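Week 2 -- Showing the arm what you mean

Welcome back, and thank you to everyone who stayed behind to help tidy up. Last time we talked about how a robot can learn a job from being shown it, and this week you finally get to do the showing, which I always think is the nicest part of the whole module.

1. Guiding by hand

Put the arm into its free mode, take hold near the wrist and walk it slowly through the task. Paper cups are our object for now. They are light and cheap, but they do squash, so you will find out quite quickly how firmly you are asking the fingers to close. Bring the cup down upright and take your time over the last little stretch above the table -- most of the 32 recordings we threw out in January were spoiled by somebody hurrying just there.

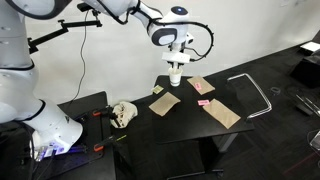
2. Guiding from a distance

Now do the same job with the hand controller, standing where you can see both the gripper and the tabletop. It will feel clumsy at first, and please don't be disheartened by that! Seren Trevor has kindly put the practice set from Kakness in the shared folder, 928 runs in all, and watching even a handful of them will give you a feel for a sensible pace.

Before you leave, write down which method you used for each run, and any you would like to leave out. Haris Bošković is in the lab until half past four if you get stuck.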